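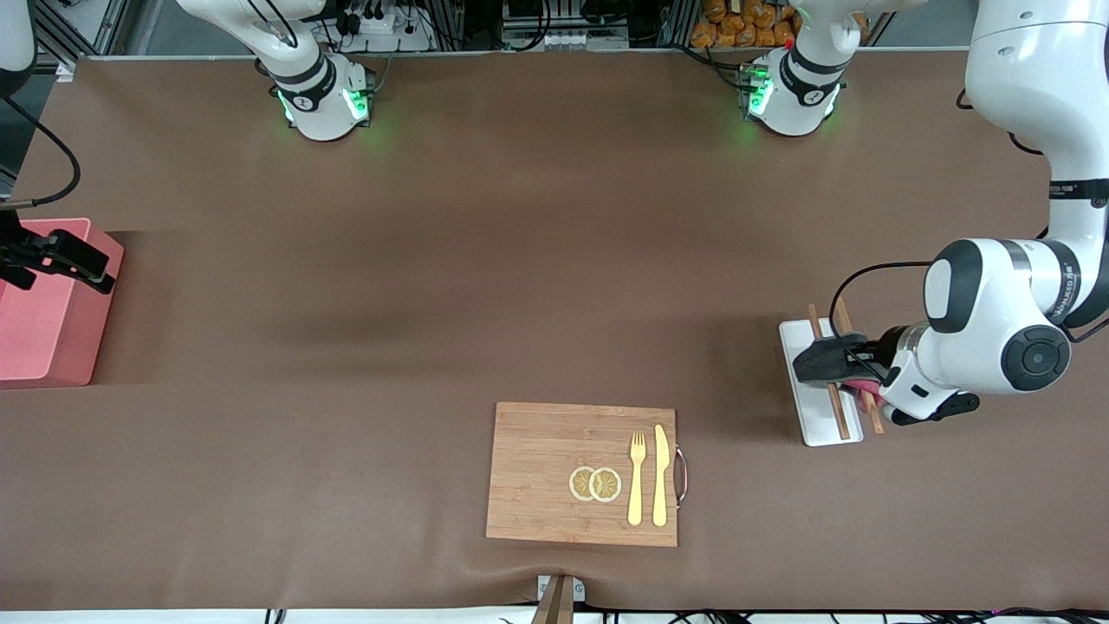 I have been trying to learn Swedish for 186 days, and I can now tell a stranger that the moose is drinking milk. I have yet to meet a stranger who needs this.

The plan was simple. My wife's uncle, Birger Söderlund, turns 67 in January, and I wanted to give a short toast at his party in Bråten. Two minutes, tops. I signed up for an evening class in Pledville, which went online in the spring, and I bought a used grammar book whose last owner had given up on page 50. I know the page because the underlining stops there, mid-chapter, in the middle of a verb.

I'm on page 41.
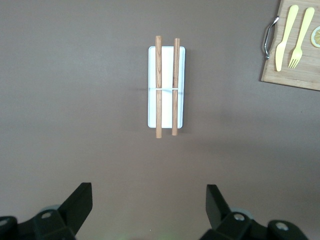

The trouble is the singing. Swedish goes up and down in places where Ohio goes straight across. Our teacher says a word, I say the same word, and she winces as if I'd stepped on the cat. Apparently "the duck" and "the spirit" are spelled the same and differ only in the tune. I've decided to leave both out of the toast.

I called Birger last night to practice. I asked him, slowly, how the weather was. He thought it over and answered, in perfect English, that he didn't own a boat.

So I've cut the toast down to four sentences. One of them is "skål." My wife thinks I should drop two of the others, and she hasn't even heard them yet.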